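Budget for a second arm cell — buy one more pair or wait?

tsamonte
Fri 12 March
Hello all. We have one cell with two arms at our bench in Javmont and I must plan the money for a second one before April. The quote from Clelach is $4000 for the rails, mounting plates and panels only, arms not included. To me this is high. Has anyone here built the enclosure by themselves?
Our present one, so you know the size of the work: 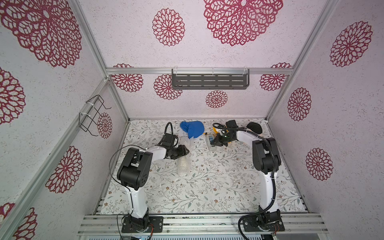

Reply 1 — gallel_fan
I would not pay it. Aluminium extrusion you can order cut to length. My frame took me 2 weekends, and the colour of the panels is your own choice.

Reply 2 — A. Moura
I disagree a little. The cutting is easy, but squaring the frame is slow work and your hours are also money. Clelach delivers in 14 days. Also please put cables in the budget. I forgot them and paid for it later.

Reply 3 — gallel_fan
Anderson, my hours on Saturday are free :)

Reply 4 — tsamonte
Thank you both. For cables I would like the corrugated conduit on both new arms. Is a spare gripper necessary from the start?

Reply 5 — A. Moura
Yes, one spare. Hyvönen gave us a better price when we ordered it together with the arms — ask before you sign.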